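The Low Quote and the Long Invoice: Talking Moving Costs with Linnea Halvorsen

Linnea Halvorsen spent six years writing estimates for a moving company in Rudton before she quit to help people read the ones they get. She charges a flat fee, takes nothing from movers, and has an office over a dry cleaner with one good chair, which she gave me. I went in with my own doubts. People who sell you protection from salespeople are usually selling something too.

She didn't argue with that. "You should ask what I make on it," she said. "I make my fee. If your quote is fine, I tell you it's fine and you've paid me for five minutes of reading. Some people are annoyed about that, and I don't blame them."

The hourly rate

I had brought along three quotes for a two-bedroom apartment going from Rudton to Poltstead, a distance of 40 miles. The cheapest was hundreds below the other two. Halvorsen put it face down on the desk and asked me what I thought was in it.

Labor and a truck, I said.

"It's an hourly rate and a guess at the hours," she said. "The rate is a promise. The guess isn't a promise of anything. Read the line under the total."

The line said that final charges would reflect actual time and services. She sees some version of it on nearly every estimate, including ones from companies she likes. What bothers her is a low guess put there to win the job. Two movers can charge the same rate and be far apart on paper, and the customer picks the one who thinks a kitchen can be carried down three flights before lunch.

I asked whether a mover could really get away with that over and over. Wouldn't the reviews catch up?

"Reviews get written the evening the crew leaves," she said. "The guys were polite, nothing broke, five stars. The card gets charged later. Go back and look at how many of those reviews mention the final price."

I did go back and look, at one firm's page. Plenty of praise for the crew. Hardly a word about money.

A bill from Villalobos Road

One of her clients, Julián Villanueva, agreed to let me see his paperwork. He moved out of a house on Villalobos Road in April, and his final bill came in $414 over the estimate. Part of that was a charge for a long carry, the walk between the door and the truck. Part was packing materials he hadn't asked for and, he says, hadn't seen used.

"I had packed everything myself," Villanueva told me by phone. "My computer stuff, my records, all of it taped and labeled. Then there's a line for boxes. What boxes?"

The company took the materials charge off when he complained. The long carry stayed. Halvorsen thinks that was fair, and this is where I started to trust her a little more. The truck couldn't get up his driveway, he hadn't mentioned the driveway, and the rate for a long carry was printed on the second page. "He signed it," she said. "I told him so. He wasn't thrilled with me."

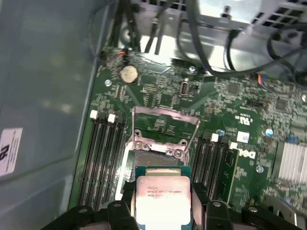 What the coverage covers

Ask a mover whether your things are insured and you'll hear yes. Halvorsen would like you to ask the next question, which is how the payout is figured. The basic coverage that comes with many moves goes by weight, so a heavy, worthless dresser can be worth more on the claim form than a light, expensive piece of electronics. Better coverage costs extra, and the box declining it is often initialed on the morning of the move, with a crew standing in the hall.

"Nobody reads at seven in the morning," she said. "Ask for that page a week ahead. If they won't send it, I'd want to know why."

She is just as doubtful about coverage bought for its own sake. Items you boxed yourself may be excluded unless there's visible damage to the carton, and a deductible can swallow a small claim whole. Her advice is to carry the few things you'd hate to lose in your own car, if you have one.

The other side

I called Cledwyn Gronow, who runs crews for Zakard, a mid-sized outfit in Poltstead, and read him some of this. He sighed at most of it.

"Customers lie about how much they own," he said. "They don't mean to. They forget the attic, they forget the shed. I send 2 men for what they described and I find a job for four. Who should eat that?"

It's a reasonable question, and I put it to Halvorsen. She said a mover who walks through the house, or at least looks at it over video, doesn't have to eat anything. Gronow says Zakard offers a video survey. When I asked how many customers get one, he said it depended on how busy they were.

He did agree with her on deposits. A small one to hold the date is normal, in his view, and he wouldn't hand over a large one in cash to anybody, himself included.

As for my three quotes, Halvorsen favored the middle one. It named the stairs, listed the sofa that has to come apart, and gave a maximum price. The cheap one had spelled my street wrong. I asked if that mattered. She said probably not, but she'd call and ask them what floor I was on.

I called. They didn't know.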